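Skoveo opens its Cerncombe home program to new households

FOR IMMEDIATE RELEASE
April 13, 2021

CERNCOMBE - Hi, it's Dirk Nijs from Skoveo. I usually hand these announcements to somebody who writes them properly, but I've been living with this project every day and I wanted to tell you about it myself, so please forgive the long sentences!

The short version: we're opening our home recording program to 27 more households in and near Cerncombe. People in the program do ordinary chores at home with a pair of hand-held grippers, and the recordings go into a training set for a system that's learning to handle clothes and bedding. We call the set Senlow. It now holds 1481 finished recordings, every one of them made in a place where somebody really lives, and I'm very proud of that number (and a little tired from it).

What does a session look like? You get two grippers, one for each hand, each with a camera on it. You squeeze, the fingers close, and you go about your chore the way you would with your own hands, only slower. Much slower the first evening! My own first try at a pillowcase took me most of a cup of coffee. By the third or fourth session people stop thinking about the grippers and start thinking about the laundry again, and those are the recordings we like best, with all the little pauses and second tries left in.

Right now we're deep into knitwear. Shirts came first and went pretty well, because a shirt has a collar and cuffs and a placket and it more or less tells you where you are. Sweaters are a different animal. They stretch when you lift them, the hem rolls, a sleeve wanders off on its own, and if you drag one across a fuzzy blanket the two of them hang on to each other. So we asked our households to pull out sweaters, as many kinds as they had, and lay them out on whatever surface they'd normally fold on. For a lot of people that's the bed.

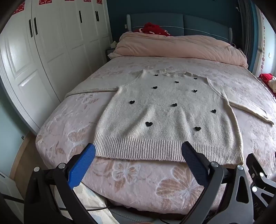 Page last changed: April, by D. Nijs (sign-up details updated)

I love that sweater, by the way. Ten black hearts on cream, and a good wide ribbed hem that gives the fingers something to find. The sleeve on the left is the part I'd point out to anybody thinking of working with us, since it comes very close to disappearing into the bedding. You and I know there's a sleeve there. A learning system has to be shown, over and over, on pale blankets and dark ones and ones with butterflies all over them, before it gets any good at telling where the garment stops.

This is also why we went into homes in the first place. We had a table at our office on Venkataraman Street, a nice flat gray one, and we recorded on it for months. The system got quite confident on that table. Then we tried it on a quilt and it was like it had never met a sock. I took that home with me and looked at my own bedroom and thought, well, of course. Nobody's bed is a gray table. There are patterned blankets and rolled-up quilts and curtains and things on the nightstand, and I wouldn't want any of it cleared away for us. We do ask people not to tidy up specially. My mother-in-law is in the program and I'm fairly sure she ignores this.

A few words on how a sweater gets recorded, for the folks who've written in asking. You lay it face up and smooth it a bit, but it doesn't have to be perfect. You open both grippers before you go near it. Then you fold it however you fold sweaters. Sleeves in first, in half first, rolled up like a sleeping bag, it's all fine with us. If you drop an edge, pick it up again and keep going. When it's folded you set it aside, say "done" out loud and shake it out for another go. We ask for each garment to be started from a few different positions, and one of those should be a plain messy heap.

Afterward our reviewers go through the recording and mark where each fold starts and ends. They also mark the slips. A slipped hem followed by a good recovery is worth keeping, and I've had to talk several very conscientious people out of erasing theirs.

About privacy, as it comes up on every phone call, and it should. The cameras see what's in front of the grippers, and in a bedroom that means the bedroom. You pick the room. You watch your own recordings before they're sent, and anything you don't want to share, you delete, and you don't have to tell us why. Faces and papers with names on them are taken out during review. No picture goes on this website or into a release like this one without a separate yes from the household.

Now the practical part. We lend you the grippers, a charger and a case, and we come by once to get you going. A household signs up for 100 recordings, spread out however suits you, and gets $700 when they're all in. If you stop halfway you're paid for half. You need to be 18 or older, have a bed or a good-sized table to work on, and own some clothes. That's the whole list! Left-handed people are especially welcome, we're short on you.

We'd also love homes with more than one person folding. Two people under one roof almost never fold a sweater the same way (I have strong evidence of this from my own marriage), and having both ways on the same garment and the same bed is terrific material for us.

After knitwear come towels, and then fitted sheets, which I'm putting off for as long as the team will let me.

About Skoveo

Skoveo is a small company in Cerncombe working on machines that can help with cloth: folding it, sorting it, putting it away. We build our own training sets with people from the area and pay them for their time. Senlow is our largest set so far and covers shirts, trousers, pillowcases and now sweaters.

How to join, or ask us something

Stop by the Skoveo office on Venkataraman Street in Cerncombe during working hours, or use the sign-up form on our home program page. Reporters who'd like to try the grippers are very welcome, and I'll happily lend you a sweater.

Press contact: Dirk Nijs, Skoveo, Cerncombe

###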